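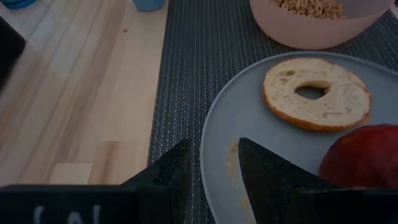 Light blue cup on a wood table, with a dark gray woven placemat.

Pluvo Label Translation: Frequently Asked Questions
Last revised July 1, 2020

What does Pluvo translate?
Pluvo handles printed text on food packaging sold in the United States: ingredient lists, allergen statements, storage directions and nutrition panels. Advertising copy is quoted separately. We work from Spanish, Portuguese and French into English.

What file formats do you accept?
PDF, plain text and Flisturora export files. Photographs are accepted for estimates only, and final work requires the printer's file. The upload limit is 40 MB per order.

How are ingredient names chosen?

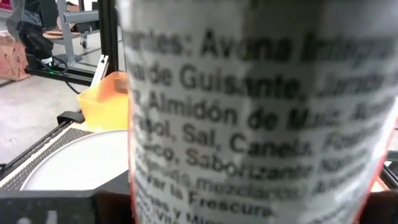 Each ingredient is matched against our term base, which holds 400 approved entries and is maintained by Venkatesh Varma. Where a source word has more than one accepted English name, the client's earlier labels decide. A word with no match goes to a reviewer and is never left to the software. Cereal products are the usual source of queries: "Avena Integral" is entered as whole grain oats, "Almidón de Maíz" as corn starch, and "Canela" as cinnamon. Order is kept exactly as supplied, even when the English line breaks fall badly.

Do you check that a label is legal?
No. We translate. Regulatory review is the client's responsibility, although reviewers will flag a missing allergen statement if they see one.

How long does an order take?
Nine business days for a single label. Orders of more than 40 labels are scheduled through the Tarkport office — ask for a date before you book print time.

Can I change the source text after ordering?
Yes, until the order is marked In Review. After that, each change is billed as a new line. Orders placed before February follow the old terms.

Why was my file rejected with code 191?
The fonts were not embedded. Export again with embedding turned on. If the code comes back, write to Alasdair Baxter at the support desk and include the order number.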